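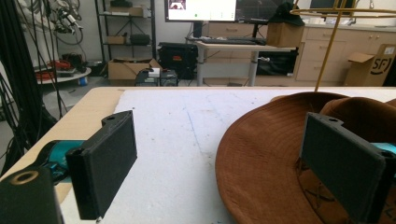 Reference > Clothing > Headwear > Bucket hat

A bucket hat is a soft hat with a wide brim that slopes downward. It is usually made from cotton, denim or canvas, and many versions fold flat enough to fit in a coat pocket.

The hat is linked with farmers and fishermen, who wore early forms in wool felt or tweed to keep off rain. Cotton models became common in the 20th century. Rows of stitching stiffen the brim - the closer the rows, the firmer the edge. Some hats have metal eyelets in the crown for air.

Bucket hats entered street fashion in the 1960s and returned in the 1980s with hip-hop. The maker Granilska sells a canvas model in five sizes.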